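Chapter 7

Two Arms, One Table: Planning a Shared-Workspace Project

Contents of this chapter
7.1 The course project
7.2 Dividing the workspace
7.3 Choosing and recording objects
7.4 The task sheet
7.5 Logging attempts
7.6 Faults and recovery
Review problems

Before starting this chapter you should be able to convert a point from one coordinate frame to another (Chapter 3), solve the inverse kinematics of a six-joint arm with a parallel gripper (Chapter 4), and write a state machine with at least one timed transition (Chapter 6). Readers who skipped the section on joint limits should go back to it now. Most of the failures students meet in their first week with two arms come from a wrist joint that reached its limit during a move that looked short on paper.

Key terms: shared zone, exclusive zone, handoff, reset, clutter, occlusion, task sheet, attempt, abort.

7.1 The course project

The single-arm exercises in Chapters 3 through 6 used one object at a time on a clear surface. That arrangement isolates one source of error, and it is the right way to learn calibration. It does not prepare a team for the term project, in which two arms work over the same table and the objects touch, lean on, and hide each other.

The project used throughout this chapter is called Trimier. It began as a club entry for a regional student competition and was taken into the course by Kirsten Þrastardóttir, who wrote the first version of the rules in January and has revised them each year. A team is given a tabletop, two arms, a set of toy kitchen objects, and a list of tasks. Each task names an object and a required end state. The team decides which arm does the work, in what order, and what happens when a grasp fails.

Toy kitchen objects are used for three reasons. They are light, so an accidental contact seldom damages a gripper. They vary widely in shape, from flat slabs to handles to round produce. Students also already know how the full-size versions are picked up, and this makes it easy to see when a planned grasp is a poor one.

Clutter is part of the problem. In the competition rules a layout is called dense when at least one named object cannot be seen in full from any side of the table at tabletop height. Teams are expected to work with dense layouts from the second session on.
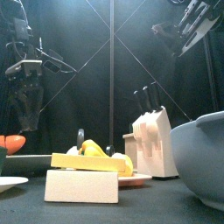

A dense layout changes the meaning of reach. An object may lie well inside the arm's working volume and still be unavailable, as when the only clear approach is from above and the wrist cannot turn that far down at that distance. For this reason the project separates three questions that beginners tend to treat as one:

Is the object within reach of the arm?
Is there a collision-free approach to it?
Is there a collision-free exit with the object held?

The third question is the one most often left out. A held object extends the gripper, and the exit path must be checked with the combined shape. A cup lifted by its rim needs more clearance below the fingers than an empty gripper does. A slab held at one end sweeps a wide arc when the wrist turns.

Teams should answer all three questions for both arms before any motion is programmed. The answers are entered in the task sheet described in Section 7.4.

7.2 Dividing the workspace

The tabletop is divided into three regions. The left exclusive zone may be entered only by the left arm, and the right exclusive zone only by the right arm. Between them is the shared zone, which either arm may enter but only one may occupy at a time.

Occupation is controlled by a token. The arm that holds the token may enter the shared zone; the other must wait outside it. The token is released only after the arm's own software confirms that every link, and not only the gripper, has left the zone. In the course software the token is managed by a small program named Rodix, which runs separately from the two arm controllers. If either controller stops responding, Rodix holds the token and both arms remain where they are.

The width of the shared zone is a design choice. A wide zone lets either arm reach most objects but forces long waits. A narrow zone lets both arms move at once for most of the run, though it leaves some objects available to only one arm. Teams tend to start wide and narrow the zone as their grasps become more reliable.

One caution applies to all layouts. The zones are drawn on the table, but the arms move in the space above it. An elbow can cross a boundary while the gripper stays on its own side. Zone checks must therefore be applied to the full arm, using the link model from Chapter 4.

7.3 Choosing and recording objects

Each team keeps an object list. An entry contains the name of the object, its greatest width at the planned grasp, the grasp direction, and any part that must not be touched. Names should be plain and should not depend on position. "Left cup" becomes wrong as soon as the cup is moved.

Width matters more than weight here. If the greatest width at the planned grasp exceeds the gripper opening, the object must be grasped elsewhere, by a rim, a stem, or a handle. Where no such feature exists, the object may still be pushed, and the task sheet should say so.

Stacked objects need two entries, one for the object and one for the stack. Moving a supporting block disturbs whatever rests on it. The Ledesma rule, named for the club where it was first written down, states that a supporting object may not be moved until everything resting on it has been placed elsewhere. Breaking the rule ends the attempt.

Before each run, the layout is recorded from above. A side view is useful for checking heights, but it cannot be relied on to show what lies behind a tall object. The overhead record is also what the team uses to restore the layout after a run, a step known as the reset. A poor reset is a common source of false progress: objects drift toward positions that suit the program, and the success rate rises with no change in the code.
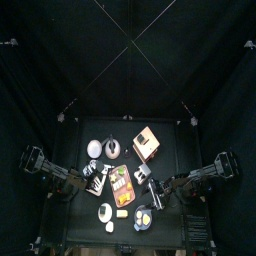
7.4 The task sheet

The task sheet is a one-page form filled in before the arms are powered. It lists the tasks in the order they will be run. For every task, the sheet must give:

Object name, as it appears in the object list
Assigned arm
Start region and end region
Grasp direction
Whether the token is required
Time limit in seconds
Action on failure

The default time limit is 60 seconds. A team may set a shorter limit but not a longer one. The action on failure is one of retry, skip, or abort. No task may be retried more than 2 times.

A handoff, in which one arm passes an object to the other, is written as a pair of linked tasks. The first ends when the object is resting in the shared zone and the first arm has released the token. The second begins when the other arm takes it. Direct transfer in the air is not permitted in the course version of the project - the timing is difficult, and it requires both arms to be in the shared zone at once.

Worked example. A team using the object list named Moden plans to move a cup from the left exclusive zone to the right exclusive zone. The left arm cannot reach the goal, and the right arm is not allowed to reach the start. The task is therefore split. Task A assigns the left arm, with a grasp at the rim from above and an end region in the shared zone. Task B assigns the right arm, with the shared zone as the start region. Both tasks require the token. Task A lists retry as its action on failure. Task B lists abort, as a cup dropped by the right arm may come to rest where neither arm has a planned approach.

Students should work through the same plan with a shallow plate in place of the cup and note which entries change. The grasp direction will. The start and end regions will not.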